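# Teleop or hand guiding for small foam-like parts?

**takunix_bench**
Green cloth is up, white parts are out, and I'm about to start recording. 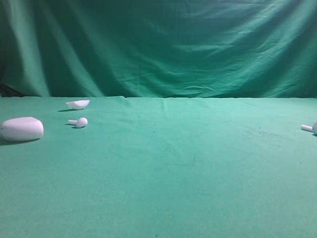

The task is picking up the ball-and-stick pieces by the stem and standing them ball up. I've got 12 demos done by hand guiding and want 209 before I train anything. Is it worth switching to remote control?

**Desjardins**
Yes. If you're holding the arm, your sleeve ends up in the recording. I did almost 900 by remote and the first two days were rubbish, then it got quicker.

**godetden**
Disagree. With foam you want to feel the grip, and a cheap leader arm gives you nothing back. Guide by hand, then replay the motion with nobody near the table and record that.

**Desjardins**
Replay only works if every part goes back to exactly the same spot. Mine never did.

**godetden**
Mark the cloth underneath.

**takunix_bench**
Eckhard Hamann at Dulurik told me the same thing about replay. I'll try 2 short batches, one each way, same starting layouts - and vary which way the stems point. Should the bowl piece stay out as clutter?

**Desjardins**
Leave it out there, but move it between demos.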